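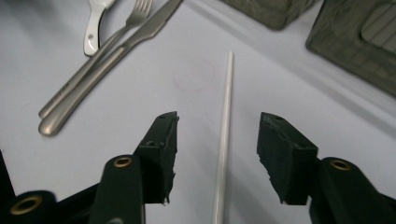 Unit 5: Worn finger pads and the dropped-object fault

Course handout, Manipulation Lab. Instructor: Soledad Kowalczyk. Revised 15th February.

Read this before the lab session. You will need the fault log from the Skakum cell and your own notes on grip force from Unit 4.

Background

The Skakum cell sorts tableware. In January it began dropping thin objects partway through the lift. Spoons and forks were mostly fine. Straws and rods were not. The operator first blamed the vision software, and two shifts were spent recalibrating the overhead camera before anyone looked at the fingers.

The pads on a two-finger gripper do most of the holding. On the hand-held version used for demonstrations, the inner faces are rough and frayed, with a small tear at the lower corner of the right pad. On a thick handle this kind of wear may not matter much. A thin rod touches only a narrow strip of the pad, and if that strip is torn the contact is poor.

What the log shows

Entry 1472: the fingers close on a rod, the controller reports a good grasp, and the lift starts. The rod rotates and falls back to the table.

Entry 1527: same object type, same result. This time the rod stayed between the fingers until the arm moved sideways, then slid out and landed in the next cell. The Bralero arm there was running. It was stopped by hand and there was no injury, but the event was written up as a safety matter.

In both entries the controller judged the grasp by finger width alone. A loose strip of padding folded between the fingers can hold them apart by the width of a straw. The controller cannot tell the two cases apart.

Points to note

Width is a weak test for thin objects. Add a second check after a short lift, such as a camera view or a motor current reading.

A rod that lies closer to one finger is pushed by that finger first. It may roll or turn before the second finger arrives. Center the gripper where you can.

Pad wear is not in the Admasu maintenance sheet. The sheet lists screws, bushings and cables only. We have added a line for pads to the lab copy.

Inspection procedure for the lab

1. Power off the gripper and tag it.
2. Open the fingers fully and look at both inner faces under the bench lamp.
3. Press along each pad edge. Mark any part that lifts.
4. Check the pad screws.
5. If a pad is torn, replace both – a new pad facing an old one closes off center.
6. Run 17 test grasps on the thin rod and record every result, including slips that recover.

For discussion

Who should have the authority to stop the neighboring cell when an object leaves its work area? Bring a half-page answer.

Reading: the Kastuvano incident summary, sections 2 and 3.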